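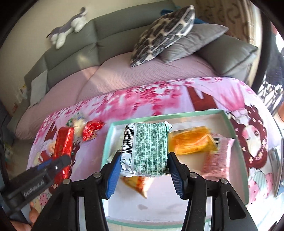 A reader of my last report wrote to ask why I always come home from these visits with sweets and never with a proper souvenir, and whether a snack fair is worth a train ticket at all if you can buy the same things in a supermarket. I will try to answer with this report about the spring snack fair in Cakthorpe, which I visited for the second year.

The fair takes place in the old market hall behind the bus station. The entrance costs two pounds and you receive a paper stamp on your hand, which did not wash off for three days. I arrived shortly after the opening, and already there was a queue at the stand of Najjar, who sell pastries with date and sesame. I decided to go there at the end. This was a mistake, as I will explain.

The hall is arranged in long rows. In the left row are the bakers, in the middle the makers of chocolate and boiled sweets, and in the right row the importers, who do not produce anything but bring packets from other countries. For me the right row is the most interesting one. The packets are full of small text I cannot read, and the seller must tell you if it is sweet or salty. At one table I understood "plum" and it was prawn. I bought it anyway, because I had already opened it.

Carnska had the largest stand of the hall. They make small filled pastries, each one wrapped alone, and they brought a short piece of their packing line to show how the wrapping is done. The film comes from a big roll, it is folded around the pastry like a tube, and then two warm bars close it and cut it at the same moment. The woman at the machine told us that the full line in their factory packs 3,000 pieces in one hour. The small one at the fair was much slower, and sometimes it closed a wrapper with nothing inside. The children liked these empty ones the most and collected them.

I asked her why almost all small snacks have wrappers with zigzag ends. She said that it makes the tearing easier, as the tear can begin in any of the small points. I have opened such packets my whole life and did not think of it.

Fludo, on the other side, had only hard sweets and jellies. They offer a "fill your box" table: you pay for an empty box and you may put inside what you like, as long as the lid closes. I recommend it, but with some advice. Begin with the flat packets and put them standing against the walls. The round sweets go in the gaps. Packets of crisps or anything with air inside should be the last, and you must not press them. The man before me pressed one and the whole row turned around to look at him.

There was also a talk at 12 o'clock about the history of boiled sugar. The room upstairs has thirteen chairs and many more people wanted to enter, so I listened from the stairs and heard maybe half. I can report that the colour red was once a difficult one to make. The rest I did not hear well, because next to me somebody was eating nuts from a paper bag.

Food for lunch is the weak point of this fair. After two hours of sugar I wished very much for a soup, and there was none. The only warm thing was tea, which was good and strong. Next time I will bring bread and cheese with me.

When I finally went to Najjar, the sesame pastries were finished. They still had a few of the plain ones, and I bought them, but the smell of the others was everywhere around the stand and it made me sad in a small way. If you go, please go to them first, even if the queue looks long.

So to the question of the reader. Yes, part of these things you can find in a shop. But in a shop I always buy the same two or three packets, and at the fair I come home with many single pieces I do not know, and then comes the evening of trying them at home and sharing, one bite for each person. Some are terrible. The green jelly from Fludo tastes of soap, and my family does not agree with me about it, so it is all gone now.

The organisers wrote on the door that a smaller fair is planned for April in the same hall, only with bakers. Please look at the notice board of the hall before you travel, the date was not yet fixed when I was there.

Posted 24/03/2020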